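Skilon Home Robotics
Frequently asked questions: can a machine do the chores yet?

Last updated Oct 14, 2019

Can I buy a robot that tidies the house?
No. You can buy one that vacuums a floor and one that cuts a lawn. A machine that picks things up and puts them where they belong is still a research project, ours included.

What can your arm do at the moment?
It can lift small, firm objects from a table and place them in a tray. In our April trials it managed 46 of 70 objects without help. Most of the failures were thin or floppy things such as leaflets and cable ends.

Why is clearing a table so hard?
A person sees a pile of books and knows it is several books. The machine has to work out where one ends and the next begins, then get a finger under an edge. Plants are worse. Leaves hide whatever is behind them and move when touched. 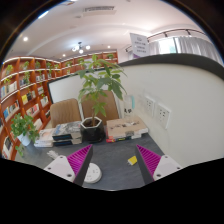 Soft fingers help with some of this. They bend round an object, so the grip doesn't have to be exact. They do little for a heavy book lying flat, and at present we leave those to people.

Does it work in shops and offices?
In parts. Gemer, our partner on the warehouse side, uses a fixed arm to move boxed goods from a belt to a cage. The boxes come in known sizes and arrive the same way up. Restocking a shelf by hand is still quicker, and we don't offer it.

How does the machine learn?
From people doing the job. The current set has 3000 short recordings, mostly of picking up and putting down. It takes about 40 of them before a new object shows any improvement.

Will it water the plants?
Not this version. Liquids are off the list until the Solberg wrist has a proper seal.

Is it safe near children and pets?
The arm stops when it meets resistance, but it has only been tested with adults in the room. Please don't plan around anything more than that.

Can I see it working?
Yes, at the Goltgate workshop, by appointment. Use the contact form and tell us which chore you would like to see tried. Ironing is not available.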